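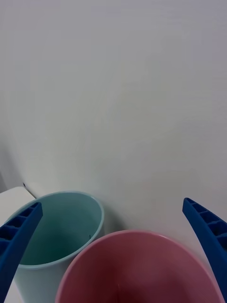
Hollidberg workshop opens its doors to would-be robot teachers

Share this 27 | Comments 5

16th June

Anyone who has ever tried to show a small child how to pour a drink without flooding the kitchen will have some idea of what Iqra Abbasi and her colleagues at the Yousafzai workshop in Hollidberg do all day long, except that their pupils are robot arms and the lessons have to be given by hand, over and over again, until the movement is smooth enough to be worth copying.

The workshop, which moved into the old printworks on Ernlow Road in February, has begun inviting local people in to have a go at the teaching themselves, and the first open afternoon drew such a friendly crowd that the kettle could hardly keep up. Visitors sit in a chair a little way back from a white table and work a pair of hand controls, and the arms on the table follow what their hands are doing. Everything is recorded as they go, both the pictures from the cameras and the movements of the joints, and the recordings are used afterwards to train the robot to try the job alone.

The job this month is a homely one, with plastic cups in soft colours and a small bottle with a red cap. The person at the controls has to bring the bottle over to the cups, keeping it upright all the way, and put it down again without knocking anything over (harder than it sounds, as your correspondent found out very quickly!).

"People come in thinking they have to be clever with computers, and they really don't," said Ms Abbasi, who runs the sessions. "The best demonstrator we have had so far is a retired baker. He is patient, he doesn't snatch at things, and he does it nearly the same way every time, and that's just what we're after."

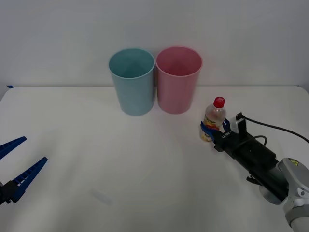

Each demonstration lasts about 30 seconds, and the team hopes to have 190 good ones saved before the training starts in earnest. Clumsy attempts are kept too, in a separate folder, so that Tariq Jadoon, who looks after the recordings, can go back through them and see where people tend to get into difficulty. Most of the trouble, he told me, comes at the moment of letting go, when beginners open the fingers before the bottle is properly down on the table.

Mr Jadoon would also like to see more left-handed visitors, and people who have never played a computer game in their lives, as they all move a little differently and the robot ought to learn from the lot of them.

Emil Plattner, who came along with his granddaughter and stayed for most of the afternoon, said he had gone in expecting something rather grand and had instead spent a very happy while fretting over a cup. He has already put his name down to come again.

Further open afternoons are planned through the summer. There is no charge, and sessions can be booked at the front desk or at the Pisier library, where Junaid Bhutto is keeping the list. Under-12s are welcome with an adult.

Print this page | E-mail this to a friend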